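4.2 Does the wrist view help?

The Gandov policy was trained on 2000 demonstrations, and its authors credit most of its grasp accuracy to the wrist camera. We doubt this. Much of what that camera records says little about cloth (Figure 3).
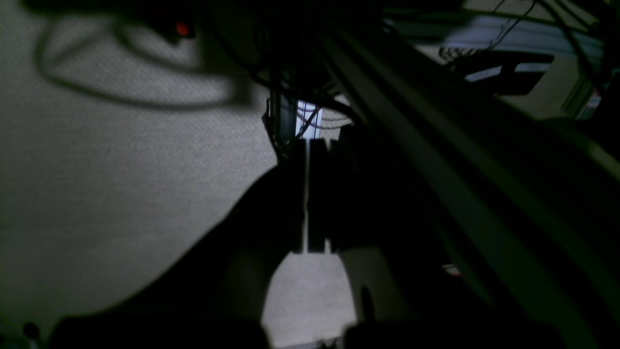 Figure 3. Wrist view with carpet, cable shadow and the gripper in near silhouette.

Feng-yi Kwok objected to an early draft: a policy can learn to ignore such views, and masking them at test time proves only that the network dislikes masks. The objection is fair. We therefore retrained without the wrist stream instead of blanking it, using the Putham planner and the same 2000 demonstrations. Across 600 trials the ranking of the two policies changed with the random seed.

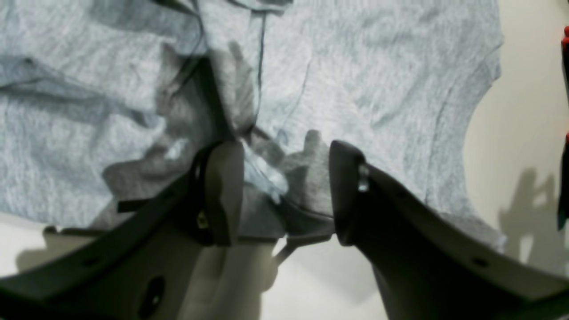
Folds close to the fingertips are where a wrist view ought to pay off, and we looked there first. The gain was small – and it vanished for one seed of the 3 we ran. Shadows cast by the gripper remain a possible cause. The Tseng segmenter often labeled them as fabric edges, and we have not yet separated its errors from those of the controller.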